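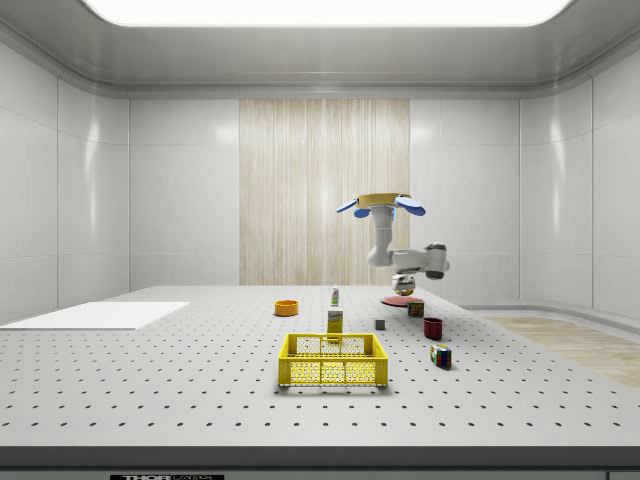 Bullby are through to the softball league final. They beat Aubert 4-2 tonight in the second game of the semifinal and take the series without needing a third. Thread on how it went, and what's next.

Amarachi Omoregie started and went the distance. She gave up a run in the first on a walk, a bunt that died on the grass and a single through the right side. After that Aubert didn't get a runner past second until the sixth.

Her changeup was the pitch. She hardly threw it in the first game of the series and Aubert looked like they had planned for the rise ball again. The left-handed hitters were way out in front all evening.

Bullby tied it in the third on a sacrifice fly. Aubert had a play at the plate if the throw was on line, but it pulled the catcher up the first base side and the run scored standing.

The fourth inning decided it. Leadoff double, a passed ball, then a clean single to center for the lead. Two batters later a ground ball got under the third baseman's glove and two more came in. The scorer called it a hit. I would have given the error.

Aubert changed pitchers there and should have done it a batter sooner. The reliever was very good and Bullby had one hit off her the rest of the way.

Sixth inning: Aubert got a solo home run to left, then a walk and a single with one out. The Bullby coach went out to the circle and left Omoregie in. She got a pop-up and a strikeout looking. The Aubert bench did not like the last call. From where I was sitting it caught the corner, but I was sitting a long way off.

Seventh was quick. Fly ball, grounder to short, grounder to short.

Attendance was announced at 549. Good number for a semifinal at that ground with the parking lot half closed for resurfacing. Gates opened late and the line was still back to the road at first pitch. 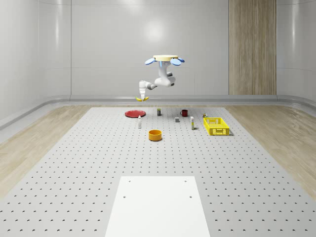

The arm with the banana, held over the table.

On the other side of the bracket, Lomik and Kodus are level at one game each. Lomik won the opener in extra innings and Kodus answered with a shutout. The deciding game is at Lomik, 6:30 p.m. start.

I think Lomik get through if their starter is available. She left the opener with tightness in her forearm and didn't throw in the second game. The club has only said she is being looked at day to day.

Kodus have the deeper lineup. They also run more than anyone else in the league, and Lomik's backup catcher had trouble with that last time. Expect them to go on the first chance they get.

Tickets for the final: the league is putting 1000 on general sale once the opponent is known, and holding back 200 for each club. Members get theirs through the club office, same as last year. Kids get in free with an adult but still need a ticket.

One correction to something I posted earlier. I said Bullby would host the final whoever they played. They host if it's Kodus. If it's Lomik, the first game goes to Lomik on the better regular season record — thanks to the people who pointed that out.

Injury note: the Bullby second baseman came out in the fifth after a collision on the bag. She was walking fine afterward and shook hands in the line. No word from the club yet.

I'll be at the Lomik game and will post lineups when I get them, usually half an hour before the start.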